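This directory holds the written guidelines and item list for the Drorberg Household Linens set, a reference collection on the folding, smoothing, and storing of everyday textiles. It is maintained by the Grillomow office and shared with partner sites in Ovik.

# Drorberg Household Linens

## Purpose

The set documents ordinary handling of clothing and bed linens in furnished rooms. It is intended for readers who study domestic work, including the preparation of a work surface, the handling of soft goods before folding, and the arrangement of finished stacks. It does not cover laundering, ironing, or mending.

## Contents

| Part | Subject | Status |
|---|---|---|
| Bed | Garments and small linens handled on a made bed | Complete |
| Table | Towels, napkins, and dish cloths on a flat table | Complete |
| Shelf | Placement of folded stacks in open shelving | In revision |

The item list has 400 entries. Each entry gives a textile type, a main color, a size class, and the part to which the item belongs. Entries are grouped into 9 textile types, from pillowcases to knitwear. Item numbers are permanent; when an item is withdrawn, its number is retired and the row is marked `withdrawn`.

## Surfaces

Beds are covered with a single fitted or flat sheet, pulled reasonably smooth before work begins. Blankets, cushions, and decorative covers are removed and stored outside the work area. The sheet is not ironed, and light creasing is expected to develop as items are laid out and turned.

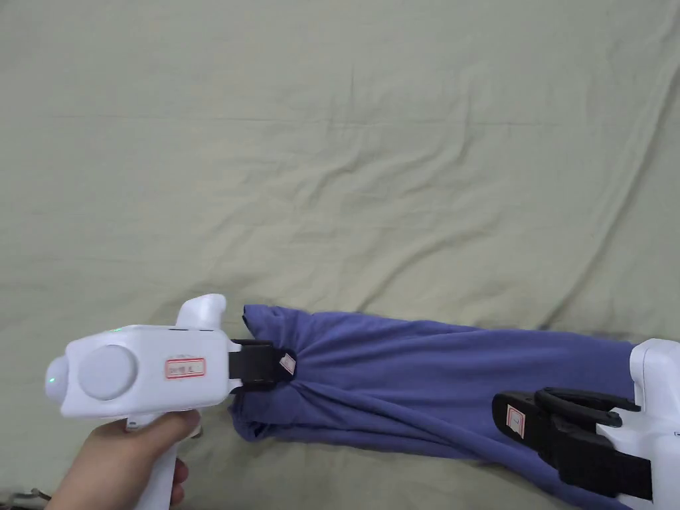

Sheet color is recorded separately from item color, and the two should be distinguishable at a glance. Patterned sheets were withdrawn from the Bed part after the first review, when printed stripes were repeatedly confused with fold lines. Plain, muted covers have replaced them. A blue-purple fabric on a pale sage-beige sheet meets the requirement without difficulty, even where the sheet is creased and the cloth is bunched. White items on cream sheets do not, and should be moved to a darker surface.

## Color terms

Colors are entered in plain words from the list in `colors.md`. Compound terms such as "blue-purple" are permitted where a single word would mislead. Trade names for shades are not accepted -- several of the older Ovik entries still carry them and are being corrected.

## Condition of items

Each item is assigned one of these values on entry:

- `flat`: laid out with no overlapping layers
- `gathered`: bunched or puckered at one or more points
- `folded`: in a finished fold, ready to be stacked

The value describes the item at the moment of entry only. It should not be used to infer how the item was stored beforehand.

## Known issues

- The Shelf part uses 2 different naming schemes for shelf height. The Tô scheme will be kept.
- Size classes for children's clothing overlap with those for small adult garments.
- 2 rows in the Table part list a bath towel as a hand towel.

## Changes and corrections

Corrections to the item list are accepted from all partner sites. A request should state the item number, the field concerned, and the proposed value. Requests received by the end of October will be included in the next revision; later requests will be held for the one after it.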